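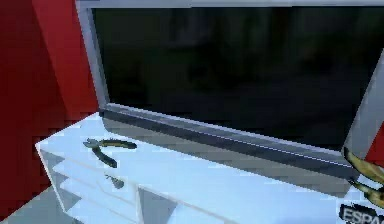
Notebook, Pestorico sim bench
May 19, 2021
Entry by C. Munro. Read by: H. Xiao (sections 1 to 3 only)

1. Purpose

Rewriting the conduct rules for simulated household runs before the June set. The present sheet was put together by Olaia when we had one room and one arm, and parts of it contradict the logging notes. Anything below marked FIXED goes into the new sheet as written. Anything marked OPEN needs a second person.

2. Naming of loose objects

FIXED. An object is called by its asset name in the log and by nothing else. No "tool", no "bit", no "thing by the telly". Free-text labels are allowed in the remarks column, where they do no harm.

FIXED. If an object can't be identified at working resolution, the operator writes "unresolved" and looks it up in the asset list after the run. Guessing during the run is what spoiled the Tokeddale comparison: the same item went in under three names and Shaohua had to merge them by hand.

OPEN. Whether parts of an object (handle, jaw, lid) get their own names. Duangjai wants this for grasp annotation. I would keep it in a separate file.

3. Start of run

Order of checks as agreed with Hongjun:

Scene hash matches the run sheet.
Random seed written down before loading, not copied from the console afterwards.
Arm at home pose, gripper open.
Joint limits loaded from the arm file. The defaults are too generous at the wrist.
Step counter at zero.
Collision reporting on for furniture as well as for loose objects.

The last one is new. Until now contact with furniture was filtered out on the grounds that it filled the log. It does fill the log. A run in which the forearm drags along a worktop should still not be scored as clean, and at present it can be.

Limit per episode stays at 2000 steps. I looked at the last batch and the longest successful episode finished at step 1516, so there is no case for raising it. There may be a case for lowering it, but that would break comparison with the older sets and I am leaving it alone.
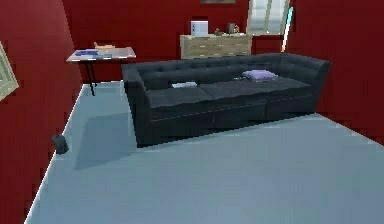

4. Clearance and approach

FIXED. Planned approach to soft furnishings is from the open side. No path may pass over a backrest unless the run sheet says so. The collision meshes for upholstery are coarser than what is drawn, so a path that looks clear on screen can register a contact, and the other way round. Believe the contact log.

FIXED. Minimum planned clearance to walls and fixed furniture is 200 mm for the elbow and above. Below the elbow the planner's own margin applies.

OPEN. Clearance near windows and screens. Physically these are rigid boxes like any other, but if the rules are to carry over to the real cell at Ruchti they should be treated as fragile. I propose a separate class, "no contact", with the episode ended at first touch. Shaohua thinks ending the episode loses data. We could flag it and let it run on. To be settled before June.

5. Stops and resets

A stop is logged with a reason code. "Other" was used 426 times in the last set, which makes the column worthless. The new sheet has no "other" – if none of the codes fit, the operator leaves the field blank and writes a sentence in remarks, and the codes get reviewed at the end of the week.

Resets go back to the stored scene state. Moving an object back by hand with the editor and carrying on under the same episode number is not a reset, and those episodes are to be struck out. I have struck out mine.

Paused time is not counted as run time. The Rinivetti script still counts it. Olaia has the fix but it is not merged as of this afternoon.

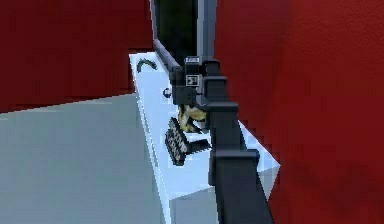 Does an episode count as failed if the arm completes the task but touches the counter on the way?

It counts as completed with contact, a third outcome next to completed and failed, and it is left out of the clean rate.

6. To do

Draft of sheet to Duangjai for the annotation wording.
Ask Hongjun whether the wrist limits in the arm file match the current flange.
Check that blank reason codes don't crash the importer.
Old sheet to be taken off the shared drive once the new one is signed, not before.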